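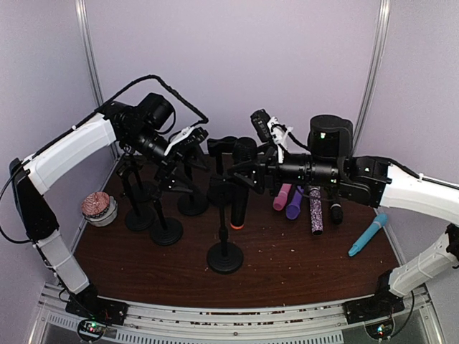

Tabletop mic stands, all black, on the wood-grain table.

I've been meaning to write up the microphone stands since March, when I went through the audio cupboard and found out how much of it was unlabeled. The short stands got more of my time than anything else in there, so they get the post.

We use them for panel recordings. People sit at a table, each with a microphone in front of them, and the stand has to hold it at chin height without sliding when somebody leans on the table. A floor stand with a boom does this better, but floor stands take up legroom and people kick them. I gave up on booms after the second Plustonbridge recording, where you can hear a shoe hit the base every few minutes for 57 minutes.

The short stands came in two orders. The first lot was from Sengar and the second from Unmont, and I bought the second lot assuming they would match. They're close. The clips are a bit different in size, though, and a clip that grips one handheld mic properly will let another one droop. I now keep the clips in a separate bag with the mic model written on masking tape, and I fit them last.

Threads are the other thing. There are two common sizes, and the little brass adapters that get you from one to the other disappear constantly. I had 11 at the start of the year. I have two now. Some of the missing ones are probably still screwed inside clips, and I've stopped looking. If you run a cupboard like this, put a drop of removable threadlocker on the adapter and leave it on the stand permanently. I should have done that at the start.

What I do before a session now:

- Put all the stands out on the table together and check that the bases sit flat.
- Tighten every joint by hand. Pliers will strip the collar, and I have one dead stand to prove it.
- Fit a clip and put a microphone in it, then leave it for a few minutes while I run cables. If it has drooped by the time I'm back, the clip gets swapped.
- Coil the cable once around the stand so a tug pulls on the stand and not on the connector.

On a hard tabletop you get noise through the base. Every pen tap and coffee cup ends up in the recording. I tried foam pads, which worked but left gray crumbs on the table. Then I tried squares cut from an old rubber shelf liner, and those have stayed. They cost nothing and they also stop the sliding. A mouse pad would do the same job if you have one to cut up.

Storage is still not solved. The stands don't nest and the bases scratch each other. I bought a divided case from Wovdale for $69 that was meant for wine bottles, and it takes the stands if I lay them in at an angle — the lid closes, but only just. The clips go in the pocket on the side.

I also put a strip of white tape under each base with a number on it. When one starts to wobble I write the number down and it gets fixed that week. Before that I would find a bad stand, put it back with the others, and find it again a month later.

Next is the XLR cables, which are worse. I've pulled them all out of the crate and so far I've tested the short ones.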